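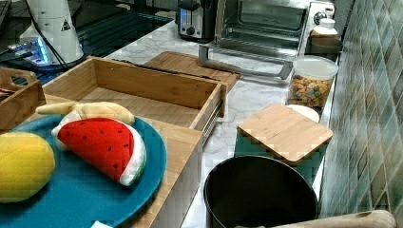 Stallo gripper kit on kitchen duty: plush fruit on the teal plate, drawer open, gripper just coming in at lower right.

Search products, parts, guides Search

Stallo Gripper Kit for the Mesusar Arm

We build robots at home, mostly on kitchen counters and on one very scratched bench at the Beneš shared workshop, and the Stallo is the gripper we kept wishing we could buy. It bolts straight onto the Mesusar wrist plate, weighs 492 grams with the cable attached, and you can take the whole thing apart with a single hex key (it's in the box, taped to the lid).

The fingers are printed parts with rounded edges, and we publish the files, so if you snap one at midnight you can have another by breakfast. Please do change them! Longer tips, softer pads, a little hook for drawer pulls – the finger mount is the same on every version we've shipped and we plan to keep it that way.

What's in the kit

Gripper body, assembled
One pair of standard fingers, one blank pair for drilling and filing
6 screws for the wrist plate, plus spares
Power and signal cable
Hex key
Printed wiring sheet

You'll need your own Mesusar arm and a controller running Plunarell 2 or newer. Older controllers will move the fingers but won't report grip force.

Putting it together

Set aside roughly 30 minutes for the first build. Thread the cable through the wrist before you tighten anything. We still forget this, and it means backing every screw out again. Once it's on, run the open and close test from the Plunarell menu with nothing between the fingers, then try it on something soft.

Soft toys make great first targets. A plush banana or a watermelon slice squashes a bit when your grip setting is too high, so you can see the mistake and turn it down, and a dropped one just bounces. After that, a real counter is a wonderful place to practice: canisters with lids, a pot with a wide rim, a drawer on metal slides. Things overlap and hide behind each other in a way that blocks on a bench never do, and planning a path around a toaster oven door will teach you a lot about your arm's elbow.

Care

Wipe the fingers with a damp cloth and keep water out of the body. Check the screws after the first 10 hours of use; they settle a little. The fingers aren't rated for food or for hot cookware.

Ships from our workshop. The next batch goes out in August, with spare fingers sold separately in pairs.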